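Workshop > Notebook > Grippers

8 November 2021
Paavo Kemppainen

Wrist camera check, Zarano fingers against the old Olimside pair. Carrying on from Friday's list, item 4.

Changed the fingers over first thing. The Olimside pads are smooth rubber and shed crumbs, so they stay in the drawer until someone orders new ones. The Zarano fingers are the black textured ones with the triangular cutouts. Bolt pattern is the same, but the screws that come with them are too long. Used the old screws. Re-zeroed the opening twice, second value kept.

Ran 12 approaches on the TV remote with each pair, arm speed as in the April settings. Camera on auto exposure for the whole set. Saved 249 frames with the Zarano fingers and went through them by hand after lunch.

Main complaint is blur. Sun was coming in on the table and I expected the glare to be the trouble, but the blur costs us more. Where both are in the same frame the pose estimate is no use. I marked 7 frames where the estimated long axis was clearly off from the remote. Powell thinks the shutter is too slow on auto and I agree – we should fix it by hand and accept a darker picture in the shade.

Two from the Zarano set, fingers open in both:

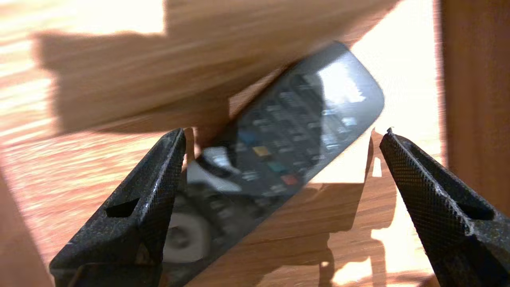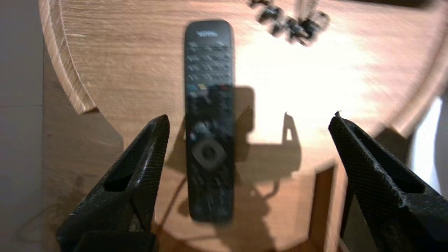 Fingertip texture is fine enough that it doesn't confuse the edge finder, which was the worry with the Skanus samples. The cutouts do, a little. The finder sometimes takes the inside edge of a triangle for part of the object. Masking the bottom corners should cover it, but the mask has to move with the opening, so it needs the width reading from the controller. That reading lags. Have not measured by how much.

To do: fixed shutter, same 12 approaches, blinds up and then blinds down. Shorter screws. Ask Powell where the torque driver went.

Workshop notebook – corrections to Paavo Kemppainen | Back to top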